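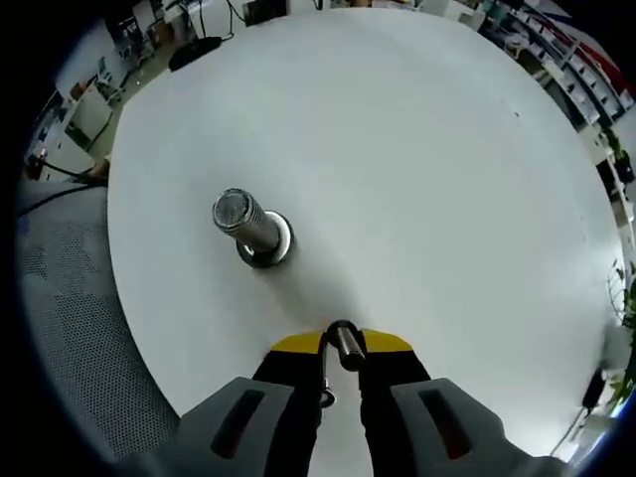

Nendotham, July 13, 2019

Kondomard Straight Billiard, Series 3

The Kondomard Straight Billiard is a briar pipe made in our Nendotham workshop. Series 3 follows the shape of the first two series but has a slightly thicker shank and a wider draught hole, both of which were asked for by customers who smoke coarser flake tobaccos. It was first shown to the trade in May and is now on general sale.

Each bowl is turned from Mediterranean briar that has been air-dried for 26 months. We buy the blocks ready cut and grade them again when they arrive. Blocks with a tight, even grain are kept for the smooth finish. Those with small pits or a mixed grain are sandblasted, and there is no difference between the two in how the pipe smokes. We do not use filler on either finish.

The stem is hand-cut ebonite with a tapered bit. Acrylic can be fitted instead at no extra cost, but please say so when ordering, as stems are cut to the individual shank and we cannot swap them afterwards. The tenon is a plain push fit. Series 3 is not drilled for a filter.

Sizes
Length: 140 mm
Bowl height: 46 mm
Chamber width: 18 mm
Chamber depth: 38 mm
Weight: 42 g, though this varies a little with the briar

Finishes
Smooth, natural
Smooth, walnut stain
Sandblast, black
Sandblast, dark brown

The natural finish is left without stain and will darken with use — faster around the rim than on the sides. The inside of the bowl is left bare on all finishes. Smoke the first few bowls half full and let the pipe rest for a day between them.

A nickel band can be added to any finish. Silver bands are made to order by Bashir of Sorkotley and add 13 working days to delivery. Bands can be engraved with up to 18 characters, including spaces. Engraved pipes cannot be returned unless there is a fault.

The pipe comes in a cotton bag with two cleaners and a card showing the series and pipe number. The number is also stamped on the underside of the shank. Please quote it if you write to us about a repair or a replacement stem.

Repairs and stem work are handled by Ikechukwu Nwachukwu at the Nendotham workshop. Send the whole pipe, cleaned and with the stem fitted, and put a note in the box with your name and return address. We will write back with a price before starting — please do not send payment with the pipe.

Stems from Series 1 and 2 will not fit Series 3. Replacement stems for the older pipes can still be ordered from the spares page.

Sold to adults aged 18 and over only.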